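Treka two-arm station

I run the packing room at Rovholm, where we box up sports and play sets for clubs and schools, and for a good while now I've been getting ready for a Treka. Maarten Lambrechts at Iltent asked me to write its page because I'm the one who has to live with it (and because I talk a lot). So this is my take on the two-arm station, starting with the job it's meant for, which is picking up loose bits and putting them where they belong.
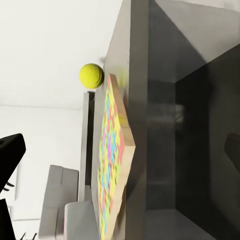
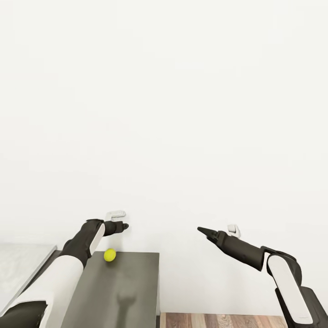 Treka in simulation, with a yellow ball in both views.

We get each new job as a simulation first, and I love that part! Shahnaz Begum and I sit down with a coffee and go through it before anything changes on the floor. She has packed by hand for 8 years and she spots trouble right away — a shelf that's too deep, a table you'd bump your hip on. Toon Aerts at Iltent moves things about and sends it back, usually by four in the afternoon.

What changes for the crew? Mostly the reaching. We handle more than 300 sets on a busy day in June, and the same small pieces get picked over and over. Treka takes the picking, and my people keep the checking, the odd orders and the final say on what goes out. Two of them are learning to set up jobs, and Mieke Baert has already asked for the better chair. Nobody's hours were cut, which was my first question too.

What you get:
Treka station with 2 arms and 2 grippers
Simulation of your own job before delivery
Training for 4 people, at your place
Phone help from Kyriaki Rallis and her team

Floor plans and lead times are on request. Bring the person who does the job now to the first call — ours lasted all morning and we changed half the layout.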